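Notes on the Shirt-Folding Collection

The first full month of garment collection at Flarkholm closed in June, and several colleagues at the Parnport office have asked how the work is organized. The following is a personal account and should not be read as project policy.

Our target for the shirt task is 3000 accepted episodes. An episode begins with a shirt placed on the table by the operator and ends when both arms have returned to rest. We agreed early that the starting position should vary. A learning system that has seen only neatly laid shirts will do poorly when it is given one with a sleeve turned under, and most shirts in a household do not arrive neatly laid.

Femi Okafor wrote the operator guide, now in its second version. It asks operators to keep a steady pace, to avoid correcting a grasp more than 2 times, and to finish a poor fold if it can be finished. The last point caused some disagreement. My own view is that recoveries are among the most useful material we have, provided they are labeled as such. An operator who abandons every imperfect attempt leaves us with nothing to teach from.

Review takes longer than recording. Hazem Belhaj and I went through the first batch in Jadex, our labeling tool, and set aside 573 episodes for a second look. Of these, 112 were rejected, chiefly for camera streams that had drifted out of step with one another. The remainder were accepted with notes.

Each episode is stored with a view from the head and views from the wrists. Reviewers are asked to consult both before marking a grasp, as cloth seen from above can look flatter than it does at close range.

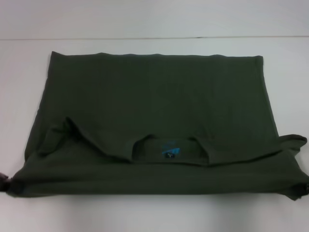
Dark green fabric on a pale surface, from the head view and then the wrist view.
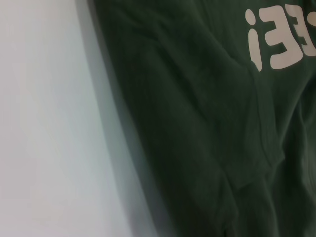 Plain shirts and printed shirts are now logged separately, and I have asked that inside-out garments receive their own label as well. The present form has only a free-text field for this, and operators fill it in unevenly. Femi expects to have the revised form ready by Wednesday.

Towels will follow under the Tuhiwai plan once the shirt target has been met. The table height and lighting will remain as they are, so that the two sets can be trained on together. I will post the revised labels when they have been agreed.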